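Lemska bench group, Wednesday meeting, minutes

Present: all of us except the Koton side, who sent notes. I was on minutes again, so blame me for the spelling.

1. The wrist fault

Most of the hour went on this one. During the overnight run for Berisha the little white arm dropped out 132 times, always with the same message, a lost reply from the wrist servo. It would stop dead, sit there, then pick up again after a restart as if it had done nothing wrong (so annoying!). We first blamed the Clunis control software and rolled it back. Same fault. My own bet is the wiring, the loops at the upper joints have a lot of slack and they get tugged every time the arm folds over. The job is the usual one, green cube and cardboard box.

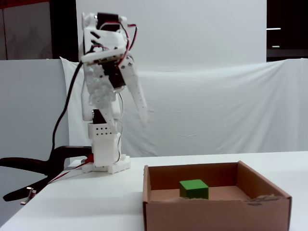
2. The safety bit

One of the dropouts let the arm sag while a hand was near the gripper. No injury, but we all agreed that's too close. From now on power goes off before anyone reaches in, even for a second, even if it looks parked. I'll tape a note by the switch.

3. What we try next

New wrist cable first, then a slow run of 300 cycles with someone watching. If that's clean we go for 2,000. Koton's notes ask for a log of supply voltage too, and I said fine, as long as somebody else sets it up. The clearance over the tabletop stays as it is for now, we can argue about that later.
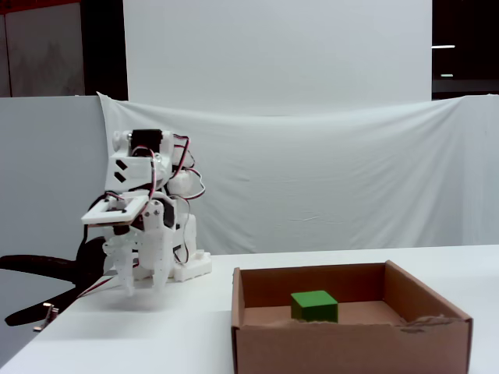 Could we just have the software retry when the servo goes quiet?
It would hide the fault and the arm could still sag in between, so retries stay off until the new cable has been tested.

Next meeting same time, 2 o'clock. Bring the old cable, please don't bin it!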